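Learning to Hem Curtains at Forty-Four

I moved to Norkville in November with two suitcases, a desk and a mattress. The apartment has tall windows on the street side and no curtains. For the first week I slept with a T-shirt over my face.

Ready-made curtains come in a few lengths and none of them were mine. I measured from the rod to the floor three times and got three different answers, the floor being lower on the left side than the right. The store on Karam Street had panels that were either well short or long enough to lie in a heap. I bought the long ones. They cost more than I wanted to pay and they sat in their bag until after New Year.

I had never sewn anything except a button. My mother sewed all our school clothes and I never once asked her to show me. So I borrowed a machine from my neighbor, Hussam Mansour, who used to run an alterations counter and has three of them in his hall closet. The one he gave me is an old Nedeck, green, and heavier than it looks. He carried it down the stairs himself and would not let me help.

He gave me a short lesson at my kitchen table. Wash the fabric first. Hang it for a couple of days before you cut. Iron the fold, then iron it again. Most of what he said was about ironing. I had expected more about the sewing, but he said the sewing was the quick part and left it there.

I did not wash the fabric first. I figured curtains don't get washed much. He asked me about it the next day and I had to say no, and he took the panel off the chair and put it in the machine himself. It came out 2 inches shorter. On a panel I was about to cut to the exact length, that would have been the end of it.

Cutting was worse than I thought it would be. Kitchen scissors chew the cloth. I went and bought a proper pair made by Feltex, and they now live in a drawer where I can't use them on packing tape. Patterned cloth is harder again. With stripes or checks you can see it right away if the cut wanders, and you have to match the pattern where two pieces meet. I stuck to plain gray for the bedroom and saved the pattern question for later.

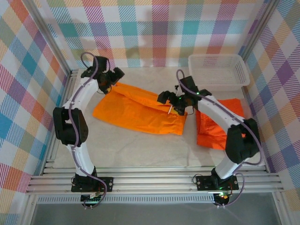
Plaid on three sides, with an orange cloth on the table.

I keep going back and forth on plaid for the living room. A lot of color in a small room could be tiring, but the walls are white and so is almost everything else I own. Hussam thinks one patterned window and one plain one would look like I ran out of money. He may be right. For now I have swatches pinned up next to the window and I look at them when I'm on the phone.

The first hem took me a whole evening. I pinned it, sewed it, and found that the bobbin thread had bunched up underneath for the full width. All of it had to come out. Picking stitches is slow work and I don't recommend doing it under a ceiling light. I moved a lamp to the table and that helped. The cause was the top thread, which I had run past the little lever instead of through it.

The second try was fine. It isn't straight if you kneel down and look along it, but it hangs straight from the bed. I did the other panel the next morning before work and it went faster, though I sewed the last few inches with the machine complaining about something. It needed oil. There is a small hole on top for that and another one on the side that I missed completely.

A few things I'd do the same way again. A double fold looks better than a single one and gives the bottom some weight. Clips are easier than pins on thick cloth. A long stitch is easier to pull out – and I pulled out plenty.

The bedroom is dark at night now. I still owe Hussam a bottle of machine oil, and the left panel will need to come up a little once it finishes stretching. I'll get to the living room when I've made up my mind about the plaid.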